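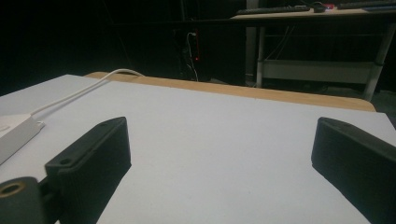

*Black gripper fingers over a white table.*

Finished the new Deligiannis last night, all 747 pages, and I'm cross. Not with the book. With the people who keep saying it should never have been written.

For anyone who's missed the fuss. Deligiannis published nothing for 7 years after Stokov. Everyone agreed that was a proper ending. The reviews more or less buried him – great career, fine last novel, thank you and goodnight. Then in June out comes Gresari, longer than anything he'd done, baggy, bad tempered, full of sea journeys and arguments about money. And the same critics who cried over the silence are now sulking that he broke it.

Achilleas Tsakiris was the worst of them. His piece calls it "a great writer's attic, tipped out on the lawn". Good line. I laughed. But he spends two thirds of the review on Stokov and hardly touches the second half of Gresari, where all the good stuff is. The brother's letters. The trial. The long chapter in the salt warehouse, which I read twice and will read again. Did he get that far? I did wonder.

We like writers to have a shape. Early promise, big middle, one late masterpiece, slim, preferably sad. A late book that is fat and cheerful and rude spoils the drawing. So we call it self indulgent. Well, he's past 60, who else should he be indulging?

I'll give the other side something. The opening is slow. There are 135 pages before anybody leaves the island and I'd have cut half. The priest is a bore, he was a bore in Grodunow too, under another name. And somebody at the publisher should of caught that the daughter's age goes backwards between parts one and two. Real faults, all of them.

But faults aren't a case for silence. That's what annoys me, this idea that a writer has a reputation to look after like a lawn, and every new book is someone walking across it. Grodunow was a mess as well when it came out. I remember, I was one of those who said so, in print, with a lot of adverbs. Now it's on reading lists and I keep quiet at parties.

Also – readers don't meet books in order. A student picking up Gresari next year won't know about the gap, or the farewell reviews, or who sulked. She'll get a man on a boat quarrelling with his dead brother over a debt. Either it holds her or it dosen't. It held me til past two in the morning.

There's talk of another one. Shorter, apparently, set entirely in a customs office. Tsakiris has already sighed about it. I've ordered mine.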